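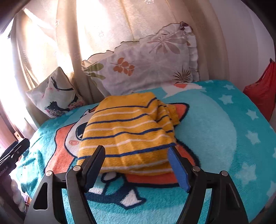 **Progress report to the Van den Broek Fund**
**Project:** Witport Children's Clothing and Bedding Reuse
**Submitted by:** Griet Verhoeven, project manager, Dostero
**Date:** 2020-09-05

**1. Summary of the period**

The project provides clean secondhand clothing and bedding to families moving into temporary housing in Witport. During the reporting period, which began in May, Dostero received roughly 660 garments and prepared 400 of them for distribution. The remainder are in storage awaiting sorting, or were passed to the textile recycler Tronidari as unsuitable for reuse.

**2. Clothing**

Children's knitwear made up a larger part of donations than expected. Sweaters and cardigans take longer to inspect than cotton items, as cuffs and collars must be checked by hand and small holes repaired before washing. Knitted garments are now folded with the sleeves inward and stored flat. The earlier practice of hanging them was ended in the first weeks of the period after several pieces lost their shape.

Sorting is by age band and season. Families have asked for fewer plain items and more stripes and bright colors for younger children, and the selection sheets have been amended to record color as well as size.

**3. Bedding and room preparation**

Eight bedrooms were prepared for incoming children. Each bed is made up before arrival with a fleece blanket and pillows, and a folded set of clothes is laid out on top. Cartoon and animal prints remain the most requested blankets, and the stock of these is low. Plain blankets are available in sufficient quantity and are offered to older children.

Two of the bedrooms were handed over later than planned — the delay arose from painting work by the housing provider and did not affect the project budget.

**4. Storage and laundry**

Gerrit Desmet took over responsibility for the laundry schedule during the period. Fleece is now washed separately from knitwear at a low temperature and dried without heat. Shelving in the storeroom has been relabeled, and the winter stock has been moved to the lower shelves in preparation for the colder months.

**5. Expenditure**

Spending on detergent and mending supplies was slightly above the forecast. Transport costs were below it, and the two differences largely offset each other. No transfer between budget lines is requested at this time. Receipts are held at the Dostero office and can be supplied on request.

**6. Work planned for the next period**

- Complete the sorting of garments in storage
- Purchase additional printed fleece blankets in single-bed size
- Issue a short folding and storage guide to new sorting staff
- Agree on handover dates with the housing provider in writing

The Fund is asked to confirm whether the blanket purchase may be charged to the existing equipment line. A reply before the winter order is placed would be appreciated.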